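Action chunking (robot control)

From the Lorkent Robotics Wiki

Action chunking is a way of writing robot control software so that the policy (the learned part, usually a neural network) spits out a whole run of future moves at once instead of a single next move. I've been looking after this page since the wiki was a handful of stubs, and I use the technique most days, so forgive me if it reads more like me talking than like an encyclopedia. Corrections are welcome on the talk page!

Background

A plain imitation policy looks at the camera pictures and the joint angles, picks one action, sends it, and looks again. That sounds sensible, and for short jobs it's fine. The trouble is that small errors pile up. The arm drifts a little, the next picture looks slightly unlike anything in the training set, the policy guesses a bit worse, and off it goes. Predicting a chunk cuts down the number of times the policy has to decide anything, so there are fewer chances to wander.

There's a second benefit that I think gets less credit than it should. People pause when they're demonstrating. They hover over a toy, think about it, then grab. A one-step policy sees the same picture over and over with "don't move" as the answer, and it can learn to sit there forever. A chunk that reaches past the pause has the grab in it, so the robot tends to get going again.

How it works

At each query the policy returns a table of joint targets, one row per time step and one column per joint, with the gripper openings tacked on the end. For a two-arm setup both arms live in the same row. I feel strongly about this one — if you split them into separate policies, you have to bolt the timing back together by hand, and handovers get ugly fast.

The controller then plays the rows out at a fixed rate. On our bench the rate is one row every 20 ms, and a chunk of 400 rows is the longest I've ever tried. I wouldn't go there again. Eight seconds is a very long time to let an arm run on old information, and if somebody nudges the tray halfway through, the fingers close on air.

Chunk length

Shorter chunks react better and longer chunks move more smoothly. Most of the tuning is finding a spot between those, and it depends on the job. Sorting toys into a container is forgiving, and a long chunk does nicely. Threading anything through anything wants a short one. Many people also run only the first part of each chunk and throw the rest away, usually called receding horizon execution. I do this by default.

Blending

If you just stop one chunk and start the next, you get a jerk at the seam (you can hear it, a sort of tick from the wrist). The usual cure is to query the policy more often than you need to, so that several chunks overlap, and then take a weighted average of everything they say about the current moment. Averaging has its own problem, though. If one chunk wants to go left of an obstacle and another wants to go right, the average goes straight into it. The Prerken planner handles this by scoring each chunk and keeping the most consistent one, and Bergeron, the small playback library a lot of us use, lets you switch between the two methods with a flag.

Delay

Inference takes time, and the arm doesn't wait politely. By the time a chunk arrives, its first few rows are already stale. The simple fix is to skip them. Log the time the picture was taken, log the time the chunk lands, and start playback at the matching row. I spent a whole Thursday chasing a wobble that came down to those two clocks disagreeing.

Data

Chunked policies are trained on ordinary demonstrations, with each time step paired with the stretch of actions that followed it. The Notham set, our shared two-arm toy sorting collection, has 1,091 demonstrations. I hold back 200 for checking. Be careful near the end of an episode, where there aren't enough actions left to fill a chunk: pad with the last pose and mask the padding out of the loss, or the policy picks up a habit of freezing early.
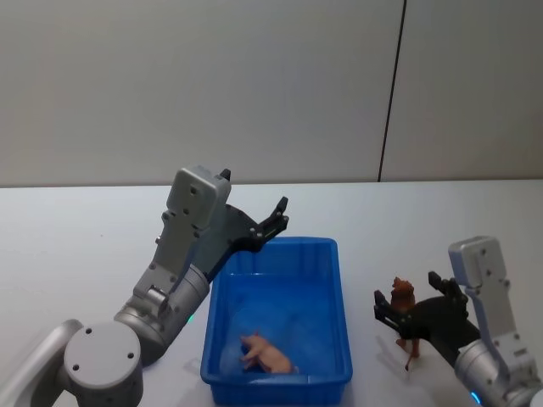 One more thing on masking, as it comes up on the talk page a lot. The mask has to cover the gripper columns too. Older versions of the loader only masked the joints, and policies trained with them would hang on to the last toy long after they should have let go. If you're on version 2 or later, you're fine.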